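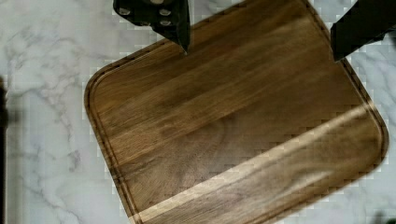 ## Caring for a big wooden cutting board

A good board can live in the kitchen for many years, but it needs a little attention. I write down what I do with mine, because my neighbor Bogdan Jasińska asked me and I did not want to explain it again on the stairs.

**After every use**

Scrape the crumbs first, then wash the board with warm water, a drop of dish soap and a soft sponge. Wash both sides, also when you have cut on only one. A board that gets wet on one side only will bend sooner or later. Never put it in the dishwasher and never leave it lying in the sink.

Dry it with a towel and stand it on its long edge for the night. Against the tiles is fine, but leave some air behind it.

**The juice groove**

Old fat likes to stay in the groove, most of all in the corners. I use a soft toothbrush and go all the way along the channel, then wipe it with a cloth pulled over one finger. If it still smells, a half lemon and coarse salt help. Rinse well – salt that stays in the groove leaves a white line.

When you carve a roast, do not wait until the groove is full. Take the juice away with a spoon and put it in the sauce.

**Oil**

Use food-grade mineral oil. Olive oil and sunflower oil become sticky and smell old after some weeks. I buy the Varkska oil in the small bottle, but any plain one will do.

1. The board must be fully dry. I wait 12 hours after washing.
2. Pour a little oil on the wood and spread it with a cotton cloth, along the grain.
3. Do the edges and the groove also. Do not leave a puddle in the channel.
4. Let it rest overnight and wipe off what is left.
5. Turn the board and do the other side.

A new board gets two coats. Later I oil when the wood looks gray and dull, in winter more often, when the heating is on.

**Small things**

- Dark wood hides beet and berry stains well, but it hides dirt too. Feel the surface with your hand.
- A damp kitchen towel under the board stops it from sliding on a stone countertop. Take the towel away when you finish.
- Onion and garlic I cut on a separate small board. Ha-neul Jang uses one side for onion and the other for fruit, and this works also if you mark the sides.
- For rough spots, sand lightly with fine paper, along the grain, and oil again.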